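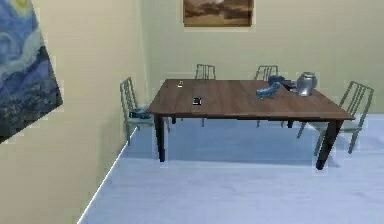

The simulated dining room used in the gripper comparison.

Raíssa Siqueira has spent most of the summer on one table. It exists only in simulation, and she has used it to compare two grippers, the Rollell and the Buckley, before her employer, Trasterix, pays for either one.

"The vase is where they split," she said. "It's shiny and rounded, and it has a lid. The Rollell has flat fingers and wants to take it by the body. The Buckley closes from three sides, so it can come down from above."

Each gripper got 400 attempts, with the same arm model and the same controller. Siqueira said the Buckley did better on the bowl and the vase. The Rollell was ahead on the flat object near the front edge of the table, where its thin fingertips helped.

Her colleague Irén Szekeres set up the virtual cameras. She began with one and went to two in July.

"With one view, the light-blue figurine kept hiding what was next to it," Szekeres said. "We were blaming the gripper for things the camera couldn't see."

They threw out some 80 early runs for that reason and did them again.

Neither woman expects the numbers to carry over to hardware unchanged. Friction is the weak point, Szekeres said, and the simulated metal is probably too forgiving.

"I'd trust the ranking — I wouldn't trust the percentages," Siqueira said.

A Buckley is on order, and bench tests with real objects are next.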